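4.2 Learning to teach by sitting in: the lay teachers' classes at Rerton
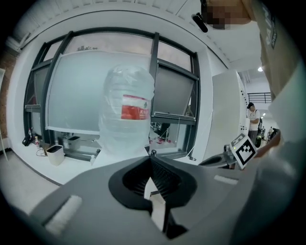
Figure 3. A large plastic water bottle, standing upright.

The lay teachers' classes at Rerton began in April with 9 trainees and one borrowed set of commentaries, and their records are a delight to work with. Kavitha Murthy, who led the first group, asked each trainee to sit in on a senior teacher's scripture class for 7 weeks before speaking in one. The trainees' notebooks show how much they gained from it. Rungnapa Yimyam filled three pages on the way her mentor waited after asking a question (she timed the silences!), and Wing-yan Wei copied out every parable used, with the age of the class beside it.

What excites us most is how early the trainees began to argue with the syllabus. By the fourth week Wei wanted the Psalms taught before the Gospels, and Murthy let her try it with the younger children. Her lesson plan survives, heavily crossed out, and it is a lovely piece of work: one psalm, two hymns and a long gap marked "let them talk".

The sister parish at Kong took up the same pattern in 2000, though with shorter visits and a written test at the end. Pao-chu Tam's letters to Murthy from that year, which we turn to in the next section, are warm about the visits and quite cross about the test.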